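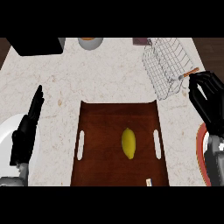
Tray, lemon and wire basket on the marble counter, simulated kitchen. Both hands clear of the tray.

Search the notebook Go

Filed under: Household tasks > Counter clearing > Simulation

January, 2:40 p.m.
Entry by Pauline Tunstall, Prukmont bench group

Purpose. To establish whether the current two-arm policy can be trusted with counter clearing before any hours are booked on the hardware at Prallasness. The request from Aoun asks for a plain answer on readiness. This entry records the grounds for one.

Setup. The kitchen is the Grernuma scene set, marble counter variant. The instruction for this block is to move the lemon from the wooden tray to the wire basket, then lift the tray by its two handle slots and set it down farther back. The basket lies at a diagonal with its orange handle toward the right hand. Plates and the other counter items stay where the scene places them and count as obstacles.

Results. The policy was trained on 3,069 demonstrations and evaluated on 100 episodes. The lemon reached the basket in 71. The full task, including the tray, was completed in 16. Contact with a plate was logged as a failure even when the plate did not move.

Observations. The lemon is no longer the main difficulty. Most of the remaining misses occur when the right hand closes on the basket handle first and drags the basket before the fruit has been picked up. The handle was grasped often in the demonstrations, and the policy appears to have learned it as a habit.

The tray is the real obstacle. The fingers must enter both slots at nearly the same moment, and the left hand tends to arrive early - it then pushes the tray sideways, and the right hand meets solid wood. A person corrects for this without thought. The policy waits, repeats the same approach and runs out the clock. The slot edges in the collision model should also be checked; in two episodes a fingertip passed through the rim.

Assessment. For single-item pickup, the system is suitable for supervised trials. For chores in the ordinary sense, where a counter is to be left clear and usable, it is not ready. A completion rate of 16 in 100 would not be accepted from any appliance, and simulated contact is more forgiving than the real kind.

Actions.
- Collect 2,000 further demonstrations limited to the two-handed tray lift.
- Vary the handle direction of the basket in every new batch.
- Repeat the evaluation with the same seeds before replying to Aoun.
- Hardware booking at Prallasness remains on hold - P.T. to notify the scheduling desk.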